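Search entries
Type and press enter

March 8, 2024

3 min read

Up at six. Rain until lunch, then gray. I had the tabletop things on my mind most of the morning because Paraschiva wants the play kitchen corner settled before she opens the shop again, and I said I would work out what stays with the snack set and what goes back in the bins.

Started with the plates. There are too many that don't match. Hiyori thinks we should only keep the ones from Amora and sell the rest as odds. I told her I would rather mix them, people buy one plate at a time anyway. We left it there. She had a call with Bakport about the shelving, which is going to cost 849 and will not come until the end of the month.

After that I laid some of it out on the white table and looked at it for a while.

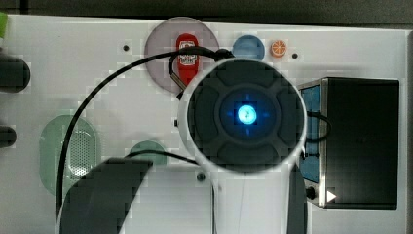

The ketchup looks best on the pinkish plate. I had it next to the light blue piece first and didn't like it. The orange slice can go anywhere, it is small and bright and kids will find it. I want more fruit. Taner says he has a box of it in his garage from the October sale, so I asked him to bring it over. He will forget, so I wrote it on the calendar too.

Lunch was soup and the end of the bread. Paid the Hviid invoice, 250, and wrote the check number in the back of the book.

In the afternoon I did labels. My handwriting got worse as I went and I will have to redo the last sheet. Yuto called about the car. It needs a belt. He can do it if I buy the part.

Paraschiva came by at five and wanted the ketchup with the dishes and the fruit in its own basket. Fine with me. She also wants a price list by the time the shelves come.

Leftover rice for supper. My back is sore. Bed early.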